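Subject: Re: Shoe trays on display shelving, spacing and fixing
List: Proncombe shopfitting and stockroom list

Thanks for the measurements. I have trimmed your message to the parts I can answer.

> We are refitting the footwear bay at Rornville and have been offered
> Wuisan trays, black, one shoe to a tray. The shelving is the painted
> Brerkusska pattern already used in the other bays. Two questions.
> First, do the trays need fixing down, or will they stay where they
> are put? Second, what centres are people using? The drawing says 281 mm
> but does not say whether that is measured at the closed end or
> the open end.

Taking the second question first, the 281 mm on that drawing is measured at the closed end, on the centre line of the tray. It has to be, as the side flanges spread outwards at the open end and there is no clean edge there to measure from. If you set out from the flange tips you will gain a little on each tray and the last one will end up too near the end of the shelf. Mark the centre lines on the shelf in pencil along the back, put the closed end of each tray to its mark, and then square up the front by eye.

Turn the trays so the closed end is at the back and the open end faces the customer. I mention it only because the fitting sheet shows the tray in side view with no indication of which way the shelf runs, and we had a bay done the wrong way round in May.

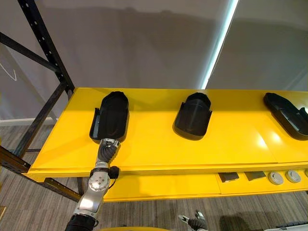

On fixing, my view is that it depends on the shelf finish more than on the tray. A gloss painted shelf gives very little grip. The tray is light, and the usual movement is a slow turn about the closed end each time a shoe is lifted out from the front. After a busy afternoon a straight row is no longer straight. It does no harm to the stock but it looks careless, and staff then spend time putting it right.

We tried three methods over one season:

Loose, no fixing. Quickest to set out and to clean. Needs straightening at close of business.

Clear rubber dots, 3 to a tray, one under the closed end and one under each flange. Holds well. The dots collect dust at the edges and should be replaced when the shelf is washed down.

Double-sided foam tape. Holds very well, and takes the paint with it when removed. I would not use this on Brerkusska shelving or on anything else you want to keep.

We settled on the dots for the upper shelf and left the lower shelves loose. Clean the shelf with a damp cloth first and let it dry fully before the dots go on. Polish of any kind will stop them sticking.

> Also, is there any preferred way of handling the stock during the
> change-over? The boxes are at present stacked on the floor in front
> of the bay.

I would get them off the floor. Apart from the trip hazard, a stack of shoe boxes in front of the bay means every box below the top one has to be uncovered before it can be used, and lids get crushed. Fill in the order you intend to work, left to right along the shelf, and bring forward only what is needed for the shelf in hand. 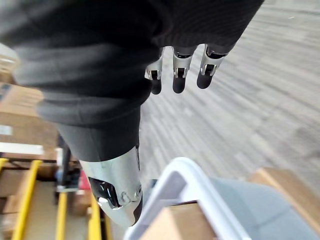
Containers are the other half of that. Open cartons split at the corners once they have been dragged a few times, and the torn edge catches on the box lids. A plastic tote with a thick rounded rim and smooth walls, like the white one with the cardboard box in it, does not have that fault, and boxes can be lifted straight out. Set it close to the shelving so that the lift is short. Do not fill it above the rim if the totes are to be stacked, and do not mix sizes in one tote unless the ends of the boxes are clearly marked.

For quantity, the Rornville bay list gives 101 pairs. You will not want all of those at the bay together. Bring the display shoes out first, finish the trays, check the row from the aisle, and only then start on the boxed stock. Remember that one shoe goes in the tray and its partner stays in the box, so the box must be marked as a display pair before it goes back to the stockroom. A strip of coloured tape across the end is enough, provided the same colour is used throughout.

One point you did not raise: check the tray interiors before they go out. The matt black shows pale dust and fingermarks more than the shelf does. Wipe them dry with a lint-free cloth. Spray cleaner leaves a bloom on ours, though that may be the batch.

If anyone has the later Wuisan drawing with the tray depth on it, please post the figure to the list. Mine stops at the width, and I need the depth to work out the front margin on the narrower shelf.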